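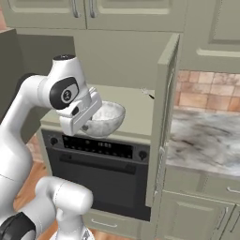
オーブンの上の白いボウルとグリッパ(シミュレーション)

手首のカメラを、いつ信じるか

6月26日

前の記事から時間がたってしまいました。実験の待ち時間に少しずつ書いていたのですが、結果が二回変わり、そのたびに文章も書き直しました。日本語で長い文章を書くのはまだ遅いので、読みにくいところがあったらコメントで教えてください。助詞の間違いの指摘もうれしいです。

今日書くのは、Plileckという方法の途中の結果です。「方法」と呼ぶには小さいもので、模倣学習の方策の中で、手首カメラの画像と外側のカメラの画像をどのくらいの割合で使うかを、時刻ごとに変えるという工夫です。考えたきっかけは去年の9月にあります。そのころ私は、台所の環境で、ボウルや小さい物を持って別の場所に置く課題を学習させていました。損失はきれいに下がるのに、動かしてみると、物の少し手前でグリッパを閉じてしまう。毎回同じくらい手前で閉じるので、最初は座標変換の間違いだと思って、三日間コードを読みました。間違いは見つかりませんでした。

それで、注意の重みを時刻ごとに絵にして調べました。わかったのは、方策が最初から最後まで外側のカメラをよく見ていて、手首のカメラはほとんど使っていないということです。遠くから近づくときはそれでも困りません。けれども、最後の数センチで外側の画像だけを使うと、グリッパ自身が物を隠してしまいます。人間の目で見ても距離がわからない画像を、方策に「読みなさい」と言っていたことになります。

環境について

シミュレータはDrolldenを使っています。台所の家具の配置と材質を変えられるもので、私は棚の色とタイルの模様を変えて、同じ課題を何度も作りました。データは全部で684本のデモで、課題の種類は24です。全部シミュレーションの中で集めました。実機の実験はまだしていません。この点はあとでもう一度書きます。

学習のコードはCùという名前で、私が自分のために書いたものです。私の母語で独楽という意味です。学習曲線が同じ場所をぐるぐる回って進まなかった時期に名前をつけました。今はもう少し進みますが、名前はそのままです。公開するつもりですが、コメントが三つの言語で混ざっているので、先に掃除が必要です。

比べる相手は、Etilleyという前に作った方策です。こちらは二つのカメラの特徴をそのままつないで、同じ重みで扱います。ネットワークの大きさ、学習の回数、画像の大きさは全部そろえました。そろえるために、Plileckのほうの層を一つ減らしたことも書いておきます。

何を変えたか

Plileckでは、動作を「近づく」と「触れる」の二つの区間に分けて考えます。ただし、人が区間のラベルをつけることはしません。グリッパの速度と開き具合から、いま触れる区間にどのくらい近いかを小さいネットワークが0から1の値で出します。この値が大きくなると、手首カメラの特徴に大きい重みがかかります。小さいときは、外側のカメラが主になります。

最初の版では、この値を硬く切り替えていました。ある時刻で外側から手首へ、急に移る形です。これは失敗でした。切り替わる瞬間に腕の目標が跳んで、グリッパがボウルの縁を押してしまいました。なめらかな値に変えてから、この跳びは小さくなりました。今になって考えると当然のことですが、当時は切り替えが硬いほうが解釈しやすいと思っていました。

もう一つ変えたのは、学習のときに外側の画像を時々消すことです。消す確率は、触れる区間に近いほど高くします。これをしないと、方策はまた外側の画像に頼るようになります。確率をどのくらいにするかはまだよく調べていません。高すぎると、近づく途中の道が曲がります。低すぎると、何も変わりません。いま使っている値は、夜に三つ試して一番よかったもの、という程度の根拠です。 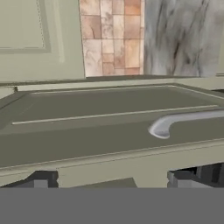

手首カメラの重みを上げると、次に問題になるのは、手首の画像がいつも役に立つわけではないことです。近いということは、写る範囲が狭いということでもあります。取っ手に近づく場面では、二本の指のすぐ先に、くすんだ緑色の広い面と銀色の取っ手が大きく写り、取っ手の棒は右の端で切れています。この一枚から、取っ手がどこまで続いているかは読めません。面のほうも同じような色が広がっているので、少し横にずれても特徴があまり変わらない。私は初め、重みを1まで上げてしまっていて、そうすると方策が横方向に迷い始めました。今は上限を決めて、外側の画像の情報が必ず少し残るようにしています。背景のタイルや大理石の模様は、私にはじゃまな飾りに見えていました。ところが、模様を全部無地にした環境で試したら、横のずれが大きくなりました。遠くの模様が、自分の位置を知る助けになっていた可能性があります。これはまだ仮説で、別の実験を準備しています。

結果

評価は196回行いました。学習に使わなかった棚の色と、使わなかった物の置き方の組み合わせです。Plileckの成功率は53%近くでした。Etilleyは同じ条件で四割に届きませんでした。差はありますが、とても大きい差とは言えないと思います。乱数の種を変えた実験は三つ分しか終わっていないので、論文に書くならもっと必要です。

失敗の種類も分けてみました。前に書いた「手前で閉じる」失敗は、はっきり減りました。この方法で直したかったのはこの失敗なので、ここは素直にうれしかったです。減らなかったのは、一度つかんだ物を運ぶ途中で落とす失敗です。カメラの重みとはたぶん関係がなく、グリッパの力の指令が粗いことが原因だと考えています。Etilleyでも同じくらい起きます。

逆に増えた失敗が一つあります。近づいている途中で腕が遅くなると、まだ遠いのに「触れる」の値が上がってしまい、手首カメラの画像に何も写っていないまま、そちらを信じてしまうのです。こうなると腕は止まったり、小さく揺れたりします。見ていると、考えこんでいるように見えます。速度を入力に使ったことが原因なので、物までの推定距離を足せばよいはずですが、距離の推定を入れると最初の簡単さがなくなります。どちらを選ぶか、まだ決めていません。
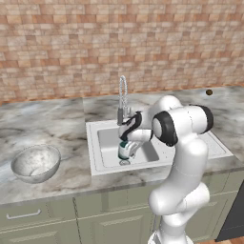
難しい課題の代表は、流し台です。台の上の課題と比べて成功率がずっと低く、全体の数字を下げているのは主にここです。理由は二つあると思います。一つは、槽が深くて、壁に指が当たらないように上から入らなければならないこと。もう一つは、外側のカメラから見たときの重なりです。グリッパが槽の中まで下りて、暗い青緑色の小さい物が指の間にある場面でも、すぐ後ろには背の高い蛇口が立っていて、腕の通れる場所は思ったより狭いです。つまり、手首カメラを信じたい時刻と、外側のカメラで蛇口や壁との間隔を見ていたい時刻が重なってしまいます。Plileckの値は一つだけなので、「物については手首を、障害物については外側を」という分け方ができません。ここが今の方法の限界だと思っています。

考えている直し方は、重みを一つの数にしないで、出力の次元ごとに持つことです。例えば、指の開閉は手首カメラを強く見て、腕の位置は両方を見る。試しに小さいデータで学習してみたところ、流し台の課題では少しよくなり、引き出しの課題では悪くなりました。引き出しは、引く方向と指の力がつながっているので、別々に考えるとよくないのかもしれません。数字はまだ不安定なので、ここには書きません。

シミュレーションだけで言えること

実機のことを聞かれそうなので、先に書きます。Drolldenの画像は光が均一で、金属の反射も弱いです。本物の蛇口や取っ手はもっと光りますし、手首カメラは動くとぶれます。ぶれた画像に大きい重みをかけたら、たぶん悪い結果になります。ですから、この結果から「実機でも手首カメラを信じるべきだ」とは言えません。私が言えるのは、この環境、この課題では、時刻によって信じるカメラを変えたほうが、手前で閉じる失敗が少なかった、ということだけです。

学習のときに、手首の画像だけに人工のぶれを加える実験は、今晩から回します。計算機を一台しか使えないので、順番待ちです。先に終わるのは、上に書いた無地のタイルの実験のほうになります。

細かいメモ(自分のため、でも役に立つ人がいるかもしれません)

手首カメラの画像は、指が必ず下の部分に写ります。前処理で下を切ってしまうと、指と物の相対的な位置がわからなくなって、成功率が落ちました。私は最初、指は邪魔だと思って切っていました。切らないほうがいいです。

重みの値は、学習の初めから自由に動かすと片方のカメラに固まります。最初の何千ステップかは真ん中に固定して、そのあと動かすと安定しました。

評価の動画は全部保存したほうがいいです。私は成功した回の動画を消す設定にしていて、あとで「成功したけれど危なかった」回を数えたくなったとき、もう一度全部回すことになりました。

保存したファイルの名前には、棚の色とカメラの設定も入れてください。私は乱数の種だけ入れていて、二週間前の自分が何をしたのかわからなくなりました。

次の記事では、無地のタイルの結果と、次元ごとの重みについて書く予定です。似た問題、特に深い容器の中で物をつかむ課題をしている方がいたら、どんなカメラの置き方をしているか教えていただけると助かります。英語のコメントでも大丈夫ですが、できれば日本語でお願いします。練習になりますので。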